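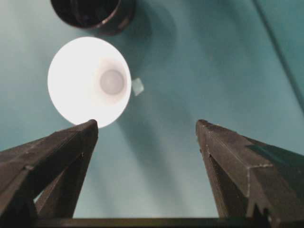

Wovcombe 식기 대여는 돌잔치, 회사 행사, 작은 결혼식에 쓰는 컵과 접시, 볼을 빌려드리는 서비스입니다. 예약 전에 자주 들어오는 문의를 모았습니다. 색 조합을 묻는 분이 가장 많은데, 흰 식기는 사진처럼 청록색 바탕에 올리면 가장자리가 또렷하게 보이고, 흰 식탁보 위에서는 윤곽이 묻히는 편입니다. 나머지 내용은 아래 항목에서 확인하시기 바랍니다. 마지막 수정일은 7월 6일 월요일입니다.

예약과 결제

예약은 언제까지 해야 하나요?
행사일 21일 전까지 신청하시면 원하는 품목을 대부분 맞춰드릴 수 있습니다. 그 이후에도 신청은 가능하지만 남은 재고 안에서 고르셔야 합니다. 8월은 예약이 일찍 마감됩니다.

최소 주문 금액이 있나요?
없습니다. 컵 몇 개만 빌리셔도 됩니다. 다만 기본 포장비 3000원은 주문 수량과 상관없이 한 번 청구됩니다.

예약금은 얼마인가요?
총액의 절반입니다. 잔금은 수령 전날까지 입금해 주세요. 카드 결제도 되며, 세금계산서가 필요하시면 신청서의 비고란에 사업자 정보를 적어 주십시오.

대량 주문도 받나요?
같은 품목 기준으로 300개까지는 온라인으로 바로 신청하실 수 있습니다. 그보다 많으면 Kornél Barta 담당자에게 메일로 문의해 주세요. 창고 두 곳의 재고를 합쳐서 확인한 뒤 회신합니다.

색상과 상차림

상판 색에 맞춰 식기를 골라줄 수 있나요?
네. 행사장 테이블 사진을 보내주시면 어울리는 색을 두세 가지 제안해 드립니다. 낮에 자연광에서 찍은 사진이 좋습니다. 노란 조명 아래에서는 청록색이 초록에 가깝게 나와 판단이 어렵습니다.

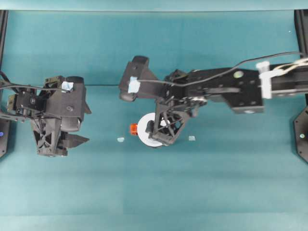
청록색 상판을 위에서 본 모습.

식탁보도 빌릴 수 있나요?
원형과 직사각형 두 가지가 있습니다. 테이블의 긴 변과 짧은 변, 높이를 재서 알려주세요. 바닥까지 늘어뜨릴지, 중간까지만 내릴지도 함께 적어 주시면 됩니다. 다림질은 해서 보내드리지만 이동 중에 접힌 자국이 조금 남을 수 있습니다.

어두운 색 컵은 관리가 까다롭지 않나요?
물때와 지문이 흰 컵보다 잘 보입니다. 손님상에 올리기 전에 마른 면포로 한 번 닦아 주세요. 커피나 홍차 자국은 덜 드러나서 음료 코너에는 검은색을 찾는 분이 많습니다.
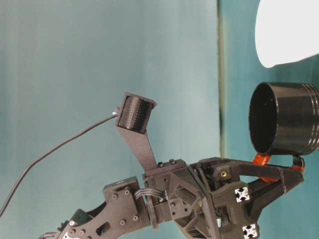 검은색 원통형 컵. 배경은 청록색.

서로 다른 라인을 섞어도 되나요?
됩니다. Nundard 라인은 굽이 낮고 Anton 라인은 굽이 높아서 한 상에 나란히 놓으면 높이가 달라 보입니다. 신경 쓰이신다면 테이블별로 나누어 쓰시는 편이 낫습니다.

수령과 반납

씻어서 반납해야 하나요?
음식물만 털어내고 보내주시면 됩니다. 세척은 저희가 합니다. 수세미로 문지르면 표면에 흠집이 남을 수 있으니 눌어붙은 것은 그대로 두세요. 남은 소스나 기름은 휴지로 한 번 훔친 뒤 상자에 넣어 주시고, 칸막이는 받으신 순서대로 다시 끼워 주십시오. 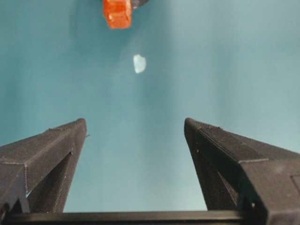

상자 뚜껑 안쪽에 품목표가 붙어 있습니다. 반납할 때 그 표와 수량을 맞춰 보시고, 빠진 것이 있으면 해당 칸에 표시해 주세요. 나중에 찾으신 물건은 택배로 따로 보내셔도 됩니다.

깨뜨리면 어떻게 되나요?
컵과 작은 접시는 한 개당 1000원을 청구합니다. 큰 볼과 서빙 접시는 품목표에 적힌 금액을 따릅니다. 깨진 조각은 신문지에 싸서 따로 담아 주세요.

반납이 하루 늦어지면요?
미리 연락을 주시고 다음 예약이 없으면 추가 요금 없이 연장됩니다. 연락 없이 늦으면 하루치 대여료가 붙습니다.

직접 보고 고를 수 있나요?
Gebremichael 전시실에서 전 품목을 보실 수 있습니다. 방문 예약은 Gizella Magyar 담당자가 받습니다. 주차는 건물 뒤편에 두 대까지 가능합니다.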